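Week 6 handout: the Dillness slip
Mundus Robotics Short Course, instructor Maximiliano Casado

I love this fault! The arm reports a good grasp, lifts, and the cloth stays put. In the August folding runs it hit 94 of 1,639 picks. 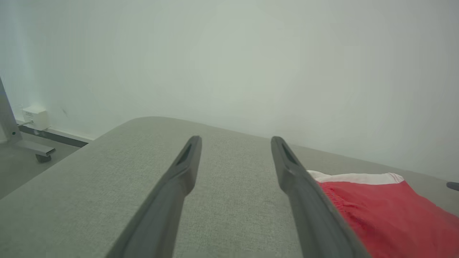 Failure Modes: Soft Goods

Start with the gap. With the fingers wide open over a cushion, the pad can push back hard enough to look like contact with the garment. Our old force check fell for it every time. Red cloth on gray fabric is an easy case for vision, so blame the check first.

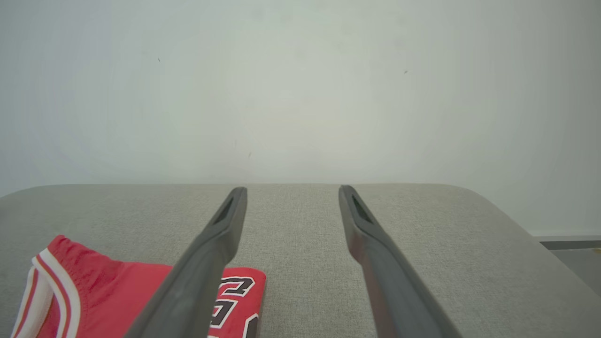 Can we just raise the force threshold?
You can, but thin cloth then gets missed. Compare finger width after closing as well, and stop the arm if the two readings disagree.

Read Cor Van Dijk's notes on the Pryor logs before lab.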